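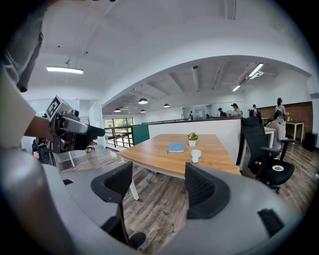
Hand-held gripper with the marker cube, left; second gripper in front.

April, notebook for the live sound workshop, started 14:20

Clodix stage monitors back from the Ronis concert at Obura hall. Wahyudi wrote on the tape "left wedge bad in loud songs". I asked him what is bad, and he said like paper in a fan. So I look for something mechanical first.

Left wedge on the bench, sine sweep at low level. Clean. Sweep again at higher level, and there is a buzz near 900 Hz, short, it comes and goes. With my palm on the grille the buzz is gone. Took off the grille. Two of the screws were turning without holding, the wood behind them is worn out. Filled the holes with hardwood stick and glue, clamped. Must stay until tomorrow morning, please do not move it.

While the glue dries I did the sweep without grille. The buzz is gone but I hear now a very small distortion in the low end, which I did not hear in the right wedge. Changed the cables between the two, same result. Changed the amplifier channel, same result. So it belongs to the box. Pushed the cone with four fingers, slowly: no scratching. The surround has no crack that I can find with the lamp. I leave this open. Perhaps the gasket is not flat after the last repair, I see in the older pages that Ratih had this driver out in the winter.

15:50

Ratih Kusuma came by and confirmed, she had it out. She used the thin gasket from the Evari kit, as the correct one was not in the drawer. She thinks a small air leak is possible. Test for tomorrow: put soft putty on the rim from outside and repeat the sweep. If the distortion goes away, we order the correct gasket for both boxes.

We talked also on the concert. She was standing on the balcony and she says the voice was good but the bass guitar disappeared after the third song. Wahyudi Osman was mixing and says he did not touch the bass. I have his recording from the desk, 848 MB, only the left and right sum, so it will not show much. But I listened to the first part and the bass is there, equal in every song. My opinion is that the bass player turned down his own amplifier, because in the ballad he asks for "less on stage" (one can hear it in the singer's microphone). Then the balcony lost it, as the balcony hears mostly the stage and very little of the subs. We should remember this for Obura — the PA does not reach up there in the low end.

It was a beautiful ballad, by the way. I played it twice.

16:45

Cable check, the box from the same evening. Did the 40 microphone cables with the tester, wiggling both ends. Bad ones:

blue ring, no number: pin 3 opens when bent
number 17: shield broken at the female side
the long one with green tape: works, but the latch is missing

Blue ring and 17 are cut and soldered new, tested again, good. The green one is on the hook next to the door and waits for a connector.

Still to do:
putty test on left wedge
screws and grille back, then sweep at concert level
ask Wahyudi which channel the green cable was on
write the balcony note in the Obura folder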